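Progress report to Trevaskis, hand-held gripper comparison
Prepared by Giang Lương, with notes from Huia Merrick and Hemi Ruddock
April 5, 2024

Short one this time, sorry, Huia needs the bench back this afternoon. Full tables go out with the next report.

Where we are

Grip pad comparison is done for bottles. Not done for books or anything soft. Arm work hasn't started, see below. Budget fine.

Since the last report we logged 406 grasps across the two pad sets, the flat foam ones from Dorisport and the ribbed ones we cut to the Pillilel pattern. Same hand tool for both, same camera mount, same operator on any given object. Mwangi did most of the bottle runs. Ruby-Lee did the relabeling, which took longer than the grasping did.

Ribbed pads win on bottles. Slips per session went down, and the bottle stays closer to vertical when the operator lifts fast. Foam was OK on the first few runs each day, then got polished and started to let go. We changed foam twice and saw the same thing both times so I don't think it was a bad batch.

Full-bottle trials are with the label on. Bare plastic is easier for both pad sets and doesn't tell us much.

Table setup

Agreed with Hemi back at the start that a cleared table was making the numbers look too good. So cluttered table for all bottle runs now: books, paper, a cup, gift box, other odds and ends. Slower to reset but the tracking gets a real test. Fiko (our pose tracker) likes the busy background better, more to lock on to. Lost track 20 times in the whole set, nearly all on quick turns toward the blank wall.

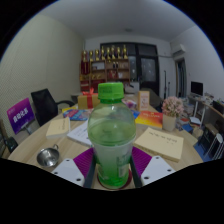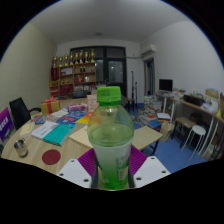 Purple ribbed pads on the green-capped bottle, both views.

Trevaskis Project Reports, No. 75, p. 3

Camera

Wide lens stays. We did try the narrower one. Better detail on the pads, but as soon as the bottle is in the grip it fills most of the view and Fiko has nothing left to work with. Hemi wants to go back to it with a second camera on the wrist. I said after the arm tests, not before.

Black area at the bottom of the view is masked out before training, no change there. Ruby-Lee found the mask was a few rows too low in the older sets. Fixed, and the old sets were re-run.

Controller

Two options still open. The trigger version is quick, but operators squeeze harder than they need to and thin bottles buckle. The slider version gives finer control and is tiring on the thumb. Mwangi perfers the slider, everyone else the trigger. No decision yet. I would like to keep both thru the next block and pick on the damage counts.

Problems

- Left finger plate works loose. Threadlock helped. Not a full fix.
- Pads pick up dust and grip drops off. Wiping between sessions now, added to the checklist.
- Storage. Raw video filled the first drive sooner than planned, we bought a second.
- Clock drift between camera and controller on long sessions. Huia has a patch, needs testing.

Money

Spent this period: $3389. Mostly drives, pad material and the spare camera. Nothing over its line. No change requested.

Next

Books and boxes with the ribbed pads, same table. Then the soft objects, where I expect foam to do better, Hemi disagrees. Arm mount is promised from the shop but no date in writing. If it slips we push the arm comparison and do more controller work in the gap, the August deadline still holds either way.

Need from you: an OK on keeping both controllers for one more block, and a name for whoever signs off the lab access form now. Last one bounced back.

Raw logs on the shared drive, folder is named by pad set. Ask Ruby-Lee if the permisions give you trouble.

Giang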